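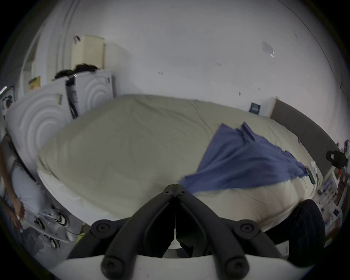 Home | Markets | Opinion | Newsletters

Let small shareholders ask the questions

By Rhonda Fehr
2 min read

I own 73 shares of Werkon, the pump maker, and last March I had more fun at its annual meeting than I've had at most ball games. Go to one! Any one, even if your stake wouldn't cover the parking.

The best moment came from Nantana Petchrat, a retired bookkeeper who had read all 313 pages of the annual report. She asked why the company was paying a consulting firm, Skevport, that one of its own directors used to run. The chairman looked at his lawyer. Then he answered – and it was a pretty good answer, with dates and dollar amounts the report had left out.

Werkon now wants to move its meeting online and have questions sent in ahead of time, so the company can pick which ones get read. I think that's a mistake. Stream the meeting, by all means, and let people in other states vote from their kitchens. But keep a live microphone in the room for at least 20 minutes, open to anyone holding a single share.

The big funds can call the chief executive whenever they like. The rest of us get one morning a year, and I'd love to see it crowded.

Contact us | Copyright Stastidska Media | Back to top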